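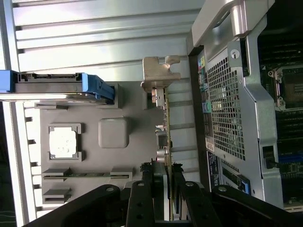

Gray panel with molded recesses and a narrow green circuit board standing on edge beside it.

Florin Stoica starts with the tray. "If the part has one place to sit, you stop losing time on orientation," he said when we spoke on 27 Aug 2026. Stoica maintains the desktop rebuild bench at Elgate, where office towers are stripped to the board and put back together. The bench has handled 400 machines since March.

Each component gets its own position. The processor goes in a square recess. Memory has a slot that holds the module upright by its lower edge. "Flat is fine for storage," Stoica said. "For picking, I want it on edge, contacts down, the same way it goes into the board."
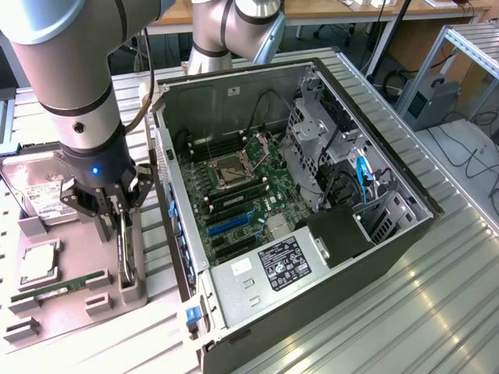 Parts tray at left with drive, processor and memory; open tower at center.

The tower is worked on its side with the panel off. Malachy Ó Briain, who wrote the assembly sequence, puts the processor first, then memory, then cards, then the drive. "With the load plate open you keep everything else out of the way," he said. "A dropped screw in an open socket is a dead board."

Memory is where most rework comes from. Ó Briain logged 30 returns in the first 200 units, most of them modules latched at one end only. The sequence now calls for a check of both ends before power is applied.

Cables are tied last. "Tie them early and you tie them twice," Stoica said. The next revision of the tray, from Furnholm, will have a deeper drive bay.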